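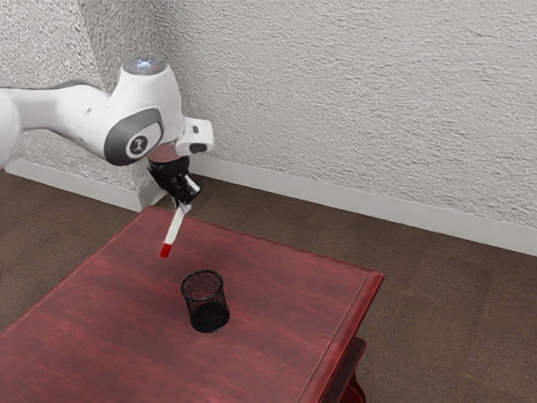

Prüfliste Vereinsbücherei Flaltitz, Frühjahrsdurchgang
Bereiche: Lesesaal, Magazin, Werkraum, Außentreppe
Durchgeführt im April von Carola Lindemann und Maximiliano Bravo
Beginn 8:30 Uhr, Ende kurz nach 13 Uhr

Vorab von Carola: Was für ein schöner Durchgang! Wir haben uns dieses Mal wirklich jede Ecke vorgenommen, auch die, um die wir im Herbst einen Bogen gemacht hatten (Magazin hinten links, ihr wisst schon), und ich bin ganz begeistert, wie viel seitdem erledigt worden ist. Die Bewertungen lauten wie gehabt: in Ordnung, beobachten, Mangel. Bei jedem Mangel steht dabei, wer sich kümmert. Die alte Liste vom Herbst liegt im Ordner Altemdale, zweites Fach.

1. Flucht- und Rettungswege

1.1 Haupteingang von innen ohne Schlüssel zu öffnen: in Ordnung
Kommentar: Der neue Panikbeschlag läuft butterweich. Max hat ihn elfmal hintereinander betätigt, nur weil es so ein gutes Geräusch macht.

1.2 Notausgang Lesesaal frei und unverschlossen: in Ordnung
Kommentar: Der Bücherwagen stand nicht davor! Seit der Bodenmarkierung klappt das richtig gut. Bitte die Markierung im Sommer nachziehen, an der Türseite ist sie schon etwas abgelaufen.

1.3 Rettungszeichen beleuchtet und sichtbar: beobachten
Kommentar: Das Zeichen über der Magazintür flackert beim Einschalten kurz und brennt dann normal. Leuchtmittel ist bestellt.

1.4 Flucht- und Rettungsplan aktuell: Mangel
Kommentar: Auf dem Aushang im Flur ist die alte Trennwand noch eingezeichnet. Im Lesesaal hängt schon die richtige Fassung. Carola druckt den Plan neu aus und tauscht ihn.

2. Brandschutz

2.1 Feuerlöscher vorhanden, zugänglich, Prüfplakette gültig: in Ordnung
Kommentar: Alle Plaketten gültig. Der Löscher im Werkraum hängt jetzt endlich auf vernünftiger Griffhöhe.

2.2 Rauchmelder per Prüftaste ausgelöst: in Ordnung
Kommentar: Sehr laut, sehr gut. Die Nachbarn waren vorgewarnt.

2.3 Brandschutztür Magazin schließt selbsttätig: beobachten
Kommentar: Sie fällt ins Schloss, aber auf den letzten Zentimetern recht müde. Wir haben sie aus verschiedenen Öffnungswinkeln zufallen lassen, und einmal blieb sie auf der Falle stehen. Max fragt bei der Firma Asfaw nach, ob sich der Schließer nachstellen lässt oder ob ein neuer fällig ist. Bis dahin bitte beim Hinausgehen kurz nachdrücken. Und auf keinen Fall wieder einen Keil drunter!

2.4 Keine Brandlasten in Fluren: Mangel, vor Ort behoben
Kommentar: Zwei Kartons mit Flohmarktbüchern unter der Garderobe. Stehen jetzt im Magazin, Regal 3 unten.

3. Regale und Lasten

3.1 Wandverankerung der hohen Regale: in Ordnung
Kommentar: Mein Lieblingspunkt in diesem Jahr. Im Herbst hatten wir hier noch lauter Fragezeichen, und jetzt sitzt jeder Winkel fest. Wir haben an allen Regalen über Schulterhöhe kräftig gerüttelt, da bewegt sich nichts mehr.

3.2 Fachböden ohne sichtbare Durchbiegung: beobachten
Kommentar: Der Boden mit den gebundenen Zeitungsjahrgängen hängt leicht durch. Bestand laut Kartei 3067 Bände im Magazin, und die schwersten stehen natürlich alle beisammen. Vorschlag: die Jahrgänge auf zwei Fächer verteilen und nach unten holen. Max hat große Lust darauf, wer noch?

3.3 Schwere Bände unterhalb der Hüfthöhe: Mangel
Kommentar: Hängt mit 3.2 zusammen. Die Atlanten liegen immer noch ganz oben. Signatur 1036 ist ein echter Brocken, den sollte man nicht von der Leiter aus herunterheben. Wird beim Umräumen gleich miterledigt.

3.4 Fahrregal Trorkuvent, Kurbel und Sperre: in Ordnung
Kommentar: Läuft wunderbar leicht, die Sperre rastet hörbar ein. Wer das Ding noch nicht gekurbelt hat, sollte das dringend nachholen. Vor dem Kurbeln bitte weiterhin laut rufen und in den Gang schauen.

4. Leitern und Tritte

4.1 Stehleiter, Holme und Stufen unbeschädigt: in Ordnung

4.2 Spreizsicherung: in Ordnung
Kommentar: Beide Gurte gleich lang und straff, Nähte geprüft.

4.3 Rolltritte, Bremswirkung bei Belastung: Mangel
Kommentar: Der graue Rolltritt im Lesesaal rutscht beim Aufsteigen ein Stück weg. Wir haben ihn umgedreht, der Gummiring ist auf einer Seite durch. Tritt ist aus dem Verkehr gezogen und steht mit Zettel im Werkraum. Ersatzring bestellt Carola. Der blaue ist tadellos.

5. Elektrik

5.1 Steckdosen und Schalter ohne sichtbare Schäden: in Ordnung

5.2 Keine hintereinander gesteckten Mehrfachleisten: in Ordnung
Kommentar: Hurra! Zum ersten Mal, seit wir diese Liste führen. Die zusätzliche Steckdose am Lesepult war jeden Cent wert.

5.3 Leseleuchten, Kabel und Zugentlastung: beobachten
Kommentar: An Platz 11 ist das Kabel dort, wo es aus dem Fuß kommt, etwas verdreht. Isolierung unversehrt. Beim nächsten Durchgang wieder anschauen.

5.4 Wasserkocher nur unter Aufsicht, auf fester Unterlage: in Ordnung
Kommentar: Neue Fliese als Unterlage, hübsch ist sie auch noch.

6. Werkraum (Buchreparatur)

6.1 Klingen und Skalpelle im Köcher, Schutzkappen vorhanden: in Ordnung

6.2 Schlagschere, Fingerschutz montiert: in Ordnung
Kommentar: Sitzt fest. Der Hebel wird nach Gebrauch verriegelt, das Schild dazu ist gut lesbar.

6.3 Leime und Lösemittel beschriftet und verschlossen: Mangel
Kommentar: Ein Schraubglas ohne Etikett, Inhalt unklar. Wir haben nicht daran gerochen, es geht so zur Schadstoffannahme. Bitte nie in Lebensmittelgläser umfüllen, auch nicht für einen Nachmittag.

6.4 Erste-Hilfe-Kasten vollständig, Haltbarkeit: beobachten
Kommentar: Pflaster reichlich, eine Kompresse läuft im Sommer ab. Verbandbuch liegt bei, der letzte Eintrag ist ein Papierschnitt.

7. Außentreppe und Zugang

7.1 Handlauf fest: in Ordnung

7.2 Stufenkanten erkennbar: in Ordnung
Kommentar: Die neuen hellen Streifen sieht man sogar in der Dämmerung vom Parkplatz aus. Ganz großes Lob an alle, die dafür auf den Knien lagen!

7.3 Trittflächen ohne Moos und lose Platten: Mangel
Kommentar: Dritte Stufe von unten, rechte Platte kippelt. Provisorisch mit Warnkegel gesichert. Max mischt Mörtel an, sobald es nachts frostfrei bleibt.

Offen bis zum nächsten Durchgang
Lindemann: 1.4, 4.3, 6.3, Kompresse aus 6.4
Bravo: 2.3, 7.3
Gemeinsam beim Umräumen: 3.2 und 3.3, Termin hängt am Brett

Nachtrag von Max: Beim Aufräumen ist der Schlüssel mit der Nummer 167 aufgetaucht. Er passt in kein Schloss, das wir probiert haben. Wer ihn erkennt, bitte melden, er liegt in der Schublade an der Ausleihe.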